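A nail technician on cuticles, thin nails and leaving things alone

The nail room at Clestora is at the back of the building, past the hair stations, and it is quieter than the front. The woman who runs it has worked on hands for most of her adult life, first at a hotel salon in Grargate and now here. She asked us not to use her name, as she still teaches evening classes for another school and likes to keep the two jobs apart. We talked one morning in February before her first appointment.

February is a busy month for her. The heat has been on for a long time, people have been wearing gloves and washing their hands a lot, and the skin around the nail starts to split.

"I see the same hands every winter," she said. "The nail plate is dry, the skin at the sides is dry, and the client has been pulling at it. They come in and ask for polish. I tell them we can do polish, but first I want to look at the skin."

I asked what she looks for.

"Redness, swelling, any lifting of the nail from the bed. If the nail is lifting or it has changed color and I can't say why, I don't work on it. I send them to a doctor. Some people get annoyed, because they've booked the time and they've driven here. I still don't do it."

Most of what she sees is ordinary dryness. For that she uses a plain cuticle oil and a thick hand cream, and the order matters to her. Oil goes on first and is rubbed into the skin at the base of the nail and under the free edge. Cream goes over it. She has a bottle of oil from Dalach on her station and says she would be just as happy with jojoba oil from a grocery store.

"People want me to tell them which brand. I use Dalach since the bottle has a brush and I don't spill it. At home I have a jar of something with no label left on it. What counts is whether you put it on. If you do it twice and stop, you won't see a thing."

Her clients are told to use it at night, when they won't be washing their hands again for a while. She gives it five weeks before she expects to see a difference in the nail itself. The skin improves much sooner.

On cuticles, she has strong opinions. She does not cut them as a matter of routine, though she was taught to.

"When I trained, you cut everything. You soaked the hand, you pushed back, you went around with the nippers, and the client left looking very neat. Then it grew back ragged and she came in again to have it cut again. The cuticle is the dead skin that sticks to the plate. You can soften that and lift it off. The living skin behind it is a seal, and I want it left alone. I'll trim a hangnail. I won't go around the whole finger."

She uses a cuticle remover, leaves it on for as long as the label says, and washes it off well. A common mistake at home, in her view, is to leave it sitting while doing something else. It is made to break down dead skin and will irritate the rest if it stays there.

We moved on to gel. Clestora offers it, and it makes up a large part of her week. She does not think gel ruins nails. She does think removal does, when it is done badly.

"If it was put on right and it comes off right, the nail underneath is fine, maybe a little dry. What I see is people picking it off on the couch. The gel takes the top of the nail with it. Then they say, my nails got thin from gel. Well, they got thin from peeling."

Her own method is to file off the shiny top layer, wrap each finger with cotton soaked in acetone, and wait. If the gel doesn't slide when she nudges it with a wooden stick, she wraps it again. She won't scrape.

"New technicians hate waiting. You have another client sitting there and you want to push. That's when the damage is done."

Between gel sets she likes a client to take a break, although she is careful about why. The idea that nails need to breathe is one she hears often, and she corrects it when she can. The nail plate is dead material and gets nothing from the air. A break is useful as it lets her see the bare nail, and it gives the person time to use oil on it. 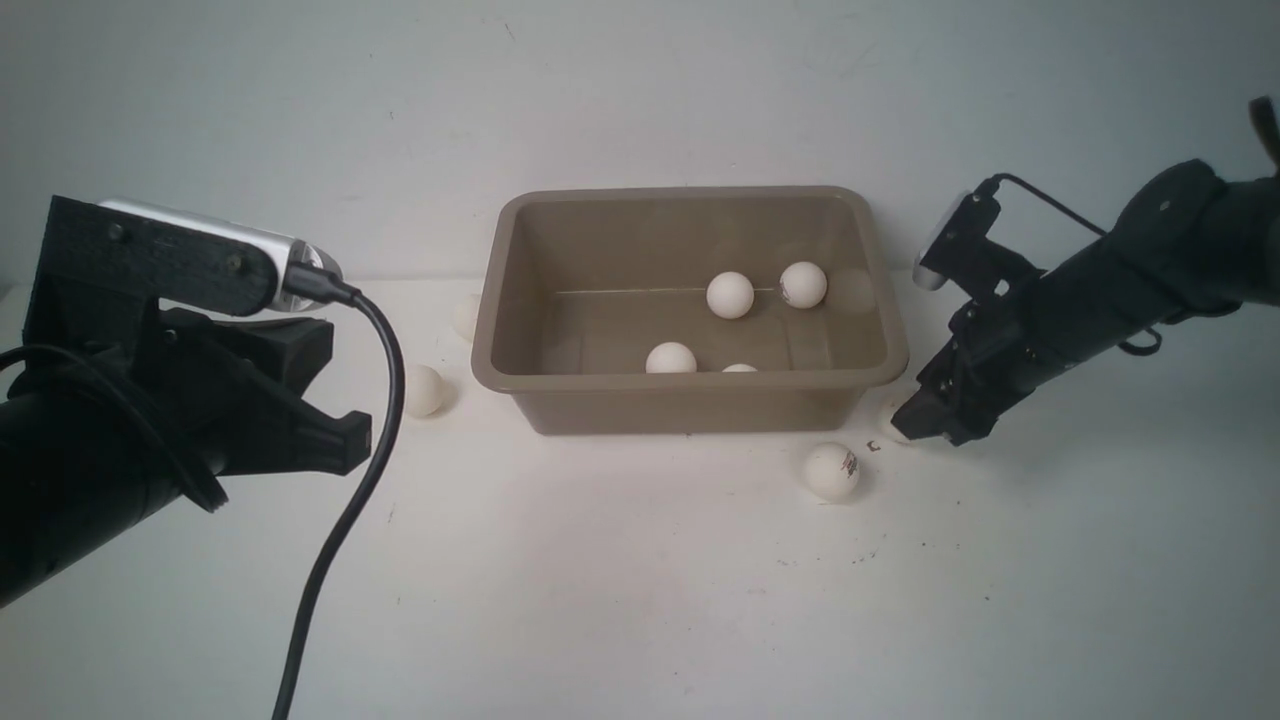
A tan plastic tub with white ping-pong balls in it.

For nails that are already thin, she keeps them short. Length puts leverage on the weak part, and the break tends to come low down, where it hurts. She files them slightly rounded, with a fine file, working from the side toward the middle. Hardeners are something she uses with caution.

"A hardener can make a soft nail better for a while. Then you keep going, and it gets too stiff and it snaps. I had a client who had been putting it on every day for some four months, and her nails were like glass. We stopped it, we used oil, we kept them short. That's boring advice, but I don't have any other advice."

She is not much interested in supplements. If a client asks, she says to talk to a doctor or a pharmacist, and that she isn't either one.

I asked about tools. Clestora buys its metal implements from Jakubowski, a small supplier the salon has used since it opened, and she sends nippers back to be sharpened. Files and wooden sticks are used on one client and thrown out or given to the client to take home. Metal tools are scrubbed, then disinfected for the full time on the product's label, then dried before they go into a drawer. She thinks clients should feel free to ask how this is done in any salon.

"Ask. A good technician won't mind. If they act offended, go somewhere else."

Does she do her own nails? She held up both hands. They were short and bare, with a little oil still shining at the edges.

"I wear polish when I go on vacation. Here I'm in acetone all day, so it would last until lunch. I wear gloves for the wet work and I put cream on before I drive home. I keep two tubes, one here and one in the car. The one in the car freezes."

Her first client had come in by then and was hanging up her coat. It was a removal, she said, and she went to get the cotton.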